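Table Settings and Play Foods: A Gallery
February
By the Odex Collections Office

The Simine Room at Odex keeps a working collection of tableware and play foods for use in its household activities. The collection is handled daily, and the pieces are chosen for plain shapes and clear colors that read well on a white table. This page presents notes on the pieces, their care and their use.
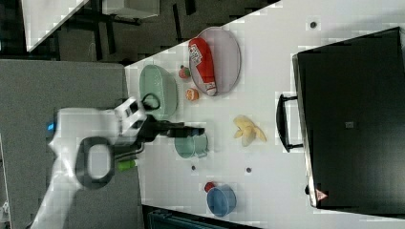
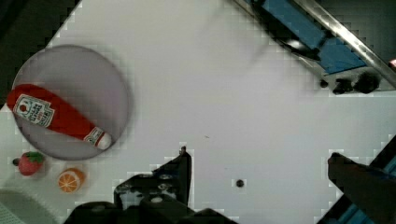 Plate, ketchup bottle, strawberry and orange fruit on the white tabletop.

The kitchen set is the most requested of the room's sets. It is issued in a single crate and returned in the same crate at the end of each session. Groups may ask for the full set or for the short set, which omits the larger dishes. Both are prepared in advance by the Collections Office, and requests should reach the office by noon on the working day before the session.

Tableware

The dishes in the kitchen set were assembled over several years from two sources. The greater part came from Langlois, a supplier of canteen and nursery goods, and the remainder was transferred from the former Iltik dining hall when that building closed. No attempt has been made to match the pieces as a service. The office prefers a mixed table, as groups are often asked to sort by color, by size or by purpose, and a uniform service would leave them little to decide.

Plates are stored flat in stacks of no more than 6, with a cloth between each. Bowls are nested by size. Mugs are kept upright on the lower shelf and are not to be hung by their handles. Any piece with a chip or a rough rim is withdrawn on the day it is found and entered in the repair book – a piece is never returned to the shelf pending inspection.

Play foods

Play foods account for 80 of the 318 pieces currently on the room's register. Fruit and vegetables form the largest group, followed by bottles and jars, bread, and a small number of prepared dishes. Foods that open, peel or divide are listed as one piece when their parts are joined and are issued with a card showing the parts that belong together.

The bottles are a recent addition. Earlier sets included only fruit, and several groups remarked that a table without condiments did not resemble one at which anybody would sit down to eat. Bottles are laid on their sides or stood upright according to the activity. They are never filled.

Fruits should be looked over after every session. Leaves and stems attract dust, and textured surfaces hold marks that a dry cloth will not lift. The office recommends a soft brush and a little mild soap, followed by a clean damp cloth. Pieces are then left on the drying rack overnight. They should not be placed on a radiator or in direct sun, which fades the reds before the other colors.

Laying the table

The activity sheet for the kitchen set gives three starting arrangements. In the first, all dishes are empty and the foods are placed beside them. In the second, one or two foods are already on a plate and the rest are left on the table. In the third, dishes and foods are set out in no order, and the group is asked to put the table to rights in whatever manner seems sensible to them.

The third arrangement takes the longest and is usually the best liked. Leaders are asked to allow up to 80 minutes, including the time needed to return the pieces to the crate. It is acceptable to stop partway. If so, the leader should note on the sheet where the group finished, so that the next session may begin from the same point.

Leaders sometimes ask whether there is a correct answer. The sheet does not provide one. A bowl may hold fruit or stand ready for soup, and a bottle may be served on a plate or kept to one side. What matters for the record is that the group can say why a piece was put where it was.

Returning the set

All pieces are checked against the crate list before the lid is closed. Small fruits are packed in the cloth bag and placed on top, never beneath the plates. The crate is then left on the trolley by the door, with the signed list under the strap. Missing pieces should be reported the same day. Most are found within the room, commonly beneath furniture or inside another dish, and there is no charge for a piece that has been mislaid and recovered.

Borrowing outside the Simine Room is by written request only. The kitchen set may be lent for one week to partner institutions that have signed the current handling agreement. Single pieces are not lent.

Related pages
The Simine Room: Opening Hours and Access
Crate Lists for All Household Sets
Cleaning and Storing Play Foods
Tableware from the Iltik Dining Hall
Langlois Nursery Goods: Notes on the Collection
Handling Agreement for Partner Institutions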